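Salt in Shop-Bought Bread and Blood Pressure Readings Among Adults in Skusamthorpe

Project report by Oksana Maksymiv and Kieran Crabtree
Supervisor: Trevor Greenwood

Background

High blood pressure often has no symptoms, and many people only learn they have it during a check for something else. Salt is one of the causes that can be changed. Most of the salt people eat is already in the food when they buy it, and bread matters because it is eaten every day. We wanted to see whether adults who ate more bread had higher readings, and whether they knew that bread contains salt.

Method

We asked for people to take part through the library and the sports centre. 61 adults signed up and 58 finished. Two dropped out before the first reading and one did not return the food diary. Each person filled in a diary for a week, writing down every slice, roll or bun and where it was bought. Blood pressure was taken in the morning, seated, after five minutes of rest. We took two readings and used the second. Dennis Whitlock showed us how to fit the cuff and checked our first sessions.

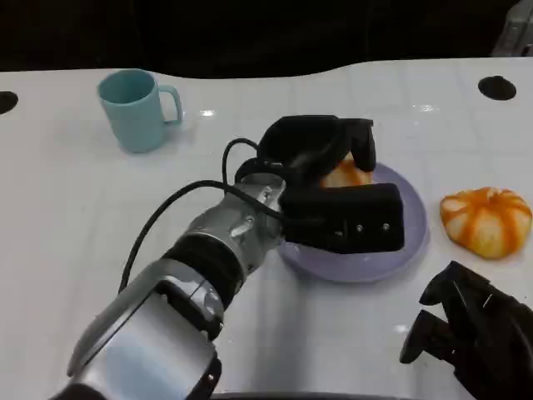 Diaries were entered into a spreadsheet by one of us and checked by the other. Where the label gave salt per 100 g we used that figure. Bread from the market had no label, so we used the average of the labelled loaves. People already taking tablets for blood pressure were kept in the study but marked separately.

Results

The group eating the most bread had slightly higher readings than the group eating the least, but the two overlapped a great deal. Age made a bigger difference than bread did. Only 25 people named bread as a source of salt when asked. Crisps and ready meals were the usual answers.

Problems

The diaries depended on memory, and several had clearly been filled in all at once. We did not record salt added at the table, which we should have done. One week is also short.

Further work

Dénes Halász suggested repeating the study in winter with a urine test for sodium, as this does not rely on what people write down. We would also ask about cheese and spreads.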